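Table day

Thursday, February 4, 2021

I promised last time that I would write about the work tables, and then I forgot it for three weeks. So I do it now, with a cup of tea and my feet on the heater.

When I came to Bromcombe I thought that sorting things on a table is something you cannot do badly. You stand, you pick up, you put down. After my first day my back told me something different. The tables are white and pretty, with thin legs, but they are low for a tall person, and I am a tall person. I bent over mine all morning like a question mark.

Ifigeneia Vlachopoulos, who has the place next to me, gave me two pieces of advice. The first was to bring everything close to the edge before I begin. The second was to wear an old T-shirt and wide trousers. I follow the second one with pleasure – my good shirts stay at home now. 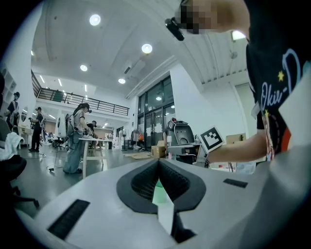
I also learned to leave one corner of the table free. In the beginning I filled all of it, and then I had no place to put the thing that was in my hand. Now the left corner is my parking place. When it becomes full, I stop and put everything away before I take anything new. It sounds slow, but I finish earlier than before.

What I still don't like is the floor. It is grey and shiny and it shows every crumb, so at the end of the day we sweep it, and I am usually the one who finds the broom. At home my kitchen floor is brown and forgives much more.

My own kitchen table has also changed a little. I cleared one corner on Sunday and my husband put his newspapers there after nine minutes. We are still discussing it.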